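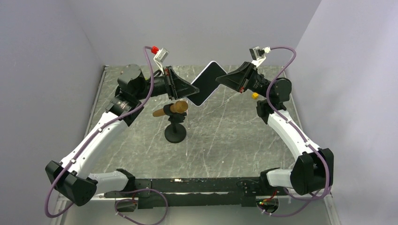 Call for participants: teleoperation study, two-arm handover

The Tindall manipulation group is recruiting adult operators for a study of bimanual object handover. In our previous round, 1,628 demonstrations were recorded with both grippers on a flat, rigid object. Policies trained on them failed most often at the moment one gripper let go. The new round tests whether slower release by the operator reduces this.

Participants complete two sessions at the Sultbridge lab in May, each lasting 49 minutes. No robotics experience is required. You must have normal or corrected vision and full use of both hands. Left-handed operators are especially wanted.

Travel within Lenden is reimbursed. To apply, write to Shirley Haworth at the Tindall front desk, stating handedness and available hours. Questions about the protocol go to Lajos Erdős.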